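## 4. Table Dressing and Where Things Get Put Down

### 4.1 What we mean by dressing

Dressing = everything that lives on the table between users. Cloth, runner, vase, flowers, card holders. Stuff that gets wiped under or around. Loose items = everything a person brings or takes out for a task and is supposed to clear again: notebooks, paper, pens, cups, packets. The line isn't always clean. A menu card left out for a week is dressing in all but name. We coded by intent where a site log told us the intent, otherwise "unresolved."

The sample is 36 tables across the Brenodwood sites plus the Chambi reading rooms, 731 placements in the log. A placement is one item set down and let go of. Slides and nudges under a hand width not coded. Items put down on top of other items coded once, with a stack flag.

Cloths came in three groups. Plain (one color, no print), all-over pattern (florals, small checks), and printed grid, the last with or without pictures on top of the lines. Bare tables kept as a seperate group and mostly left out of this section, see Section 5 for those.

### 4.2 Vases and the far edge

First finding is dull but solid. The vase goes to the wall. On any table pushed near a wall the flowers drift to the wall side, in the middle of it or in a corner, and the near half is left for work. Hanetti's stock sheets for table sets assume a centered vase. Almost no one we watched kept it there past the first reset. Staff move it, users move it, it does not come back.

Artificial flowers drift more than fresh ones. No water to spill, so people grab the vase one-handed and shove. Fresh arrangements got two hands and stayed closer to the middle. Light vases with a square base were also pushed up flat against the wall more often than round ones, which tended to be left with a gap behind. The typical far side of a grid-print table is in Figure 1: small cream square vase lettered "Life," white and pale pink star-shaped blossoms, something flat in orange and white lying just left of it. Card or small packet, coded unresolved.

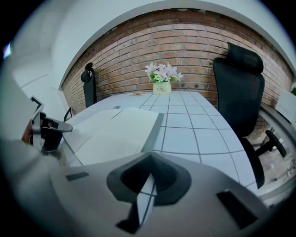 Small flat items next to a vase are a pattern of their own. We ended up calling it the lee. Cards, packets, folded receipts, whatever is flat and has no home. Users asked to clear a table cleared the lee last, or skipped it, and when asked afterward a good number said they took the item for part of the decoration. So the vase protects things. Something left by the flowers reads as meant. The same card a forearm's length closer gets picked up at once.

The lee effect held for plain and grid cloths. Weaker on all-over florals, where flat things disappear wherever they are and position matters less. We don't have enough tall vases to say anything about height. Reviewer comment on an earlier draft suggested shadow as a factor. Possible. Rooms were lit from above in most sites and we did not vary it.

Large sheets behave the opposite way. Paper or thin board, anything bigger than a placemat, goes to one side of the near half and stays there. Users treat it as a surface and start putting things beside it, or right on it. It almost never gets near the flowers. Folded or curled sheets were moved more than flat ones, mostly by people pressing the raised end down and shifting the whole thing in the process. White sheet on a white cloth was the worst combination for end-of-session checks. Missed twice in the same room.

### 4.3 Printed grids

We expected grid cloths to pull items into line. Paper edges along the printed lines, cups in squares, etc. Some of that happens. Notebooks and sheets came out straighter on grid than on plain cloth, judged against the table edge. But users weren't putting things *in* squares. When asked, most had not noticed the lines as lines at all, one called it "the bathroom tile one." What they did was square up to the table edge, and the grid made a crooked item look crooked, so they fixed it. A correction effect, then, more than a placement effect. The distinction matters for anyone choosing cloths hoping for tidier tables: the grid only helps if the person looks back.

Small items got nothing from the grid. Pens, erasers, small dark boxes and the like were set down at any angle and left. Below palm size there was no difference between cloths that we would defend.

One practical note. Cloths that hang crooked undo all of this. If the print runs at an angle to the table, users split between following the edge and following the lines, and the table looks worse than bare wood. Omerović ironed and re-squared the cloths at the start of the second round and the noise in the straightness scores dropped right away. Should have been done in the first round. Was not.

### 4.4 Pictures on the cloth

Some grid cloths also carry food drawings. We nearly dropped these as a nuisance variable, then kept them because users kept talking about them.

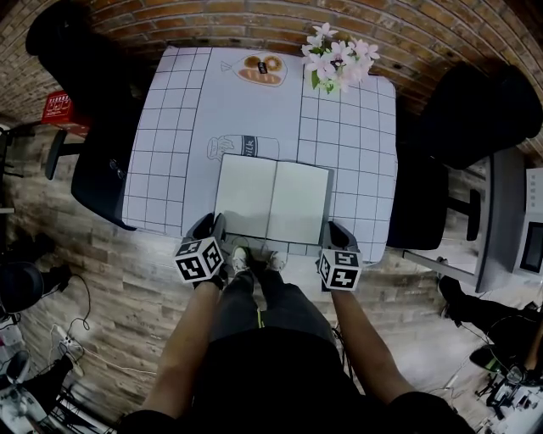

Printed pictures act as soft obstacles. Users leave them uncovered when there is room, cover them without a thought when there isn't. On plain cloth the open notebook goes wherever the elbows are comfortable. On picture cloth it stops short of the nearest drawing, even when that costs a few inches of writing space. The table in Figure 2 is a fair case: notebook open flat at the front center, the milk bottle drawing lying just above it with its label still readable, bread and pastry on their printed plate farther up near the wall side, pink-and-white flowers out in the corner. The notebook takes the free ground in front and the drawings keep theirs. Chairs matter too, though less than we thought. With black chairs on the left and right as well as by the wall, the near edge was still where people stood to work, and items were laid out to suit that side only.

Lettering makes the effect stronger. A drawing with a word on it was left uncovered more often than one without. People seem to treat a word as something to be read, and don't like putting a cup on it. Same thing with lettered vases, which get turned so the word faces out. Orientation of the drawing counts for less. A bottle printed on its side is upside down or sideways for everybody at the table and was avoided just as much.

Some users reached for the printed food, or said they had been about to. All in the first minute, none after. We mention it only since it came up in three of the debriefs and because it affects timing: a first-minute glance or half reach adds a pause that isn't about the task. We cut the first minute from the timing data at picture-cloth tables and left it in elsewhere. Not ideal. Running it both ways changes nothing in the rank order.

### 4.5 Coding trouble

Two coders, Onitz scheme, slightly trimmed. Agreement good on position and size, poor on dressing vs. loose. Nearly all disagreements were lee items. After the first 400 placements we added the unresolved code and agreement improved, but that is partly just what happens when you give people a third box to put things in. The earlier placements were recoded in August by the same two coders, so they are not independent of the first pass.

Also: flowers in a corner. The scheme wants "wall" or "side," and a corner is both. We coded corner as wall if the vase was closer to the wall than to the side edge, and by coin toss if it was a tie. A proper corner code would of been better and we'd urge anyone reusing the scheme to add one before starting.

Chairs were logged as in or out, nothing finer. A chair pulled out on one side does open that side for putting things down, we are fairly sure, but in/out can't show it. Left for the follow-up with the Chambi rooms, where the chairs are heavier and stay where they are put.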